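Running the Open Day Demo: the PC Strip-Down Table
Section 4 of the Demonstrator's Guide

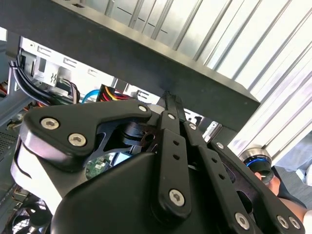

How long does it take to get the table ready for visitors?
Give yourself 56 minutes if you've done it before, and the whole morning if you haven't. Most of that goes on checking cables and teaching the arm its positions again, and you really don't want to be doing either with a row of school coats pressed up against the barrier.

I wrote this section after our September open day at Grovano, where I ran the table for the first time with Olumide Akande (he did the talking, I did the fiddling). It assumes you've read Section 3 and that the arm is bolted down, powered and talking to the Vodau controller. If it isn't, go back, I'll wait.

The job we show people is taking parts out of an old desktop computer and putting them back. It's a good one for visitors. Everybody knows what a computer looks like from the outside, hardly anyone under fifteen has seen the inside, and the arm has to be rather delicate about getting its fingertips in among the wiring.

4.1 What you need on the trolley

One donor computer from the Jarkeck shelf, side panel off
A second one, in case the first has been got at
The hex key set with the red handle (the green set is missing two sizes)
Cable ties, black, short
The anti-slip mat
The demo tablet and its charger
A torch
The laminated visitor card, both sides readable

Caution: the donor computer is never plugged in. Not for lights, not to make the fans spin for a toddler. Take the mains lead off the trolley altogether and leave it in the store room.

4.2 Setting up the computer

1. Lay the mat down inside the taped rectangle. If the tape has peeled, replace it before you do anything else, as all the saved positions are measured from that corner.

2. Put the computer on the mat with the open side facing up. The back of the case goes towards the wall.

3. Push down gently on two opposite corners. If it rocks, turn the mat over. If it still rocks, use the other computer.

4. Tidy the loose leads. Gather them away from wherever you want the fingertips to go and tie them lightly. I pulled mine far too tight the first time and spent ages snipping them free again with nail scissors. A tie that you can still slide with a finger is about right.

5. Feel along the metal edges for burrs. Old cases are sharp! Wear the thin gloves for this, the thick ones are useless inside a case.

Note: resist the urge to take everything out beforehand so that it looks neat. Visitors like the muddle. Elif Naz Avcı, who wrote the first version of this guide, used to clear the case right down to bare metal, and she told me the crowd doubled once she stopped.

4.3 Checking the gripper

1. Press the stop button and leave it pressed. Check the tablet shows the word HELD in the top corner.

2. Go over each screw on the links with the hex key. You're only feeling for looseness, so a light nip will do. Don't lean on it.

3. Open and close the fingers by hand using the release lever. They should move smoothly and meet evenly at the tips. If one side arrives early, see Section 7 (and put the kettle on, it's a long section).

4. Wipe the fingertips with a dry cloth. No sprays, please. Somebody used furniture polish in the run-up to the last event and the arm dropped a drive on its very first go.

5. Release the stop button and wait for the tablet to show READY.

Caution: keep your own hands out of the case from this point on unless the stop button is pressed. I know it's tempting to nudge a lead out of the way while the arm is moving slowly. Slow still pinches.

4.4 Teaching the positions

You'll do this three times: above the part, at the part, and above the tray.

1. On the tablet, choose Teach, then New, and type a name you'll recognise under pressure. "Grip 2 final new" was one of mine and I don't recommend it.

2. Guide the arm by the handle until the fingertips are straight above the part. Leave yourself a clear hand's width of air. Press Save.

3. Bring it down bit by bit until the fingertips sit either side of the part without touching. Press Save.

4. Set the grip force to 200 on the slider. The slider goes all the way to 800 and that's far too much for anything in a computer case. There's a dent in our oldest one to prove it.

5. Raise the arm, swing it over to the tray and press Save a third time.

6. Play the whole thing back at the lowest speed with your hand on the stop button. Watch the leads more than the fingers. They're what catches.

7. If all's well, play it back at demo speed. If the arm hesitates halfway, the saved positions are probably too far apart, so add one in between.

Note: the tablet will sometimes show message 449 after the second save. It means the arm thinks it's being pushed. Let go of the handle completely, count to five and press Save again. If it comes back, restart the tablet but leave the arm on.

4.5 When the visitors arrive

One person talks, one person minds the stop button. Please don't try to do both. I had a go while Olumide was at lunch and found myself pointing at things with the hand that was supposed to be on the button, and I had to stop the demo and start again.

1. Let people come up to the barrier before you start. A run that's already going is hard to follow.

2. Say what the arm is going to pick up, then press Run.

3. After the part is in the tray, pause. Questions nearly always come here. Most people want to know if it can see (ours can't, it goes back to where we taught it) and what it would do if the computer were moved. Tell them it would close its fingers on thin air, and if they're a cheerful bunch you can shift the mat and show them. Put the mat back on the tape afterwards!

4. Let one visitor at a time press Run from the tablet, standing on the outside of the barrier. Children love this and so do retired engineers.

5. Every tenth run or thereabouts, have a break and redo the screw check in 4.3. The table by the Hsieh stand shares our power strip, so tell them before you switch anything off.

Caution: parts in the tray can be handled by visitors once their edges have been checked. The case itself can't. If somebody reaches over, press stop first and be polite second.

4.6 Packing away

1. Send the arm to its parked position and press the stop button.

2. Switch off at the controller, then at the wall.

3. Refit the parts in the donor computer by hand. They don't have to work, they only have to sit properly for the next person.

4. Snip off any cable ties you added and check the case for bits that have fallen in. A torch helps.

5. Write up anything odd in the blue logbook, message numbers included. "It went funny" is all I had to go on from last time.

6. Charge the tablet overnight in the store room. The socket behind the door is the one that works.

For changing the fingertips, carry on to Section 5.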